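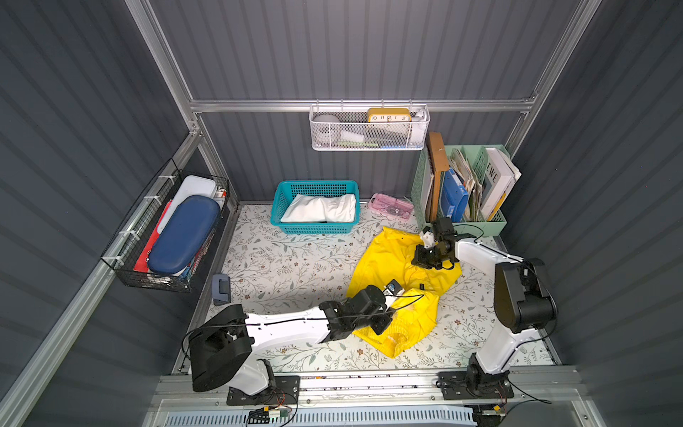 About Mendik

Mendik is a clothing care and folding school in Illville, and we love what we do! People come to us with the coat that never goes back in its pouch, the fitted sheet, the drawer that won't close, and we spend a happy couple of hours on it together at big tables with plenty of tea.

How we started

Lotte Hendriks opened the first class in April 2014, in the back half of her sister's fabric shop on Schouten Street. She had worked in a dry cleaner's for most of her life and kept getting asked the same things over the counter: how do you fold a slippery jacket, what do you do with a hood, can this go in the dryer? So she put up a sign, borrowed some chairs and taught an evening on rainwear. It was full. She did it again two weeks later and had to turn people away at the door (sorry again to everyone who stood out on the sidewalk).

We moved to our own rooms in the old Mokton building after that, up one flight, green door. There's an elevator around the side.

What we teach

Rainwear is still our favorite. Glossy fabric slides around, it traps air, and the sleeves go wherever they please, so it makes a wonderful first lesson. We always start from a heap. You take the coat as it comes, bunched up with a sleeve sticking out, find the shoulders, shake it once and lay it face down. Sleeves in, hood down over the back, then fold up from the hem and press the air out toward the collar as you go. Most people want to do it again right away, and they should!

After that come shirts and knits, bedding, children's clothes, and the closet class, where we plan shelves and baskets for the things you own. Marijke Peeters teaches bedding and can get a king-size duvet cover on by herself faster than any two of the rest of us. Stavros Spahić runs the mending table, which has grown into a class of its own: buttons, hems, zipper pulls, seam tape on old raincoats. Bring whatever you've got. He likes a challenge, and he especially likes pockets.

Labels get a whole evening too. We read them out loud, we argue about the little triangle, and Mieke Visser explains what each symbol means and which ones she is strict about. Please don't cut yours out before class.

The rooms

We have two teaching rooms and a small practice corner. The big room has the long tables and the good windows. The other is for mending, with lamps you can pull right down over your work. We put patterned mats and wire baskets wherever we can, partly because they're pretty and partly because a basket you can see into gets used. There are clocks all over the place as well. We are bad about finishing on time.

The practice pile lives by the stairs. It holds 216 pieces at the moment, nearly all of them donated: raincoats, pajamas, tablecloths, one wedding dress. Anyone enrolled can come in during open hours and fold whatever they like from it. A coat with a faded patch or a missing snap is every bit as good to practice on as a new one, so if you have something you've stopped wearing, we'd be glad to take it off your hands.

Classes and visits

Evening classes take up to 30 people, mending takes fewer. We also go out to schools, with a morning program Kristof Nijs put together for second and third graders. It involves a relay race with rain jackets and gets very loud. More than 700 children have done it so far and several have gone home and taught their parents, which delights us.

You don't need any experience or special equipment. Wear something comfortable, bring one item that drives you crazy, and come say hello. The class list is by the green door and at the front desk.

Page updated 10 September 2021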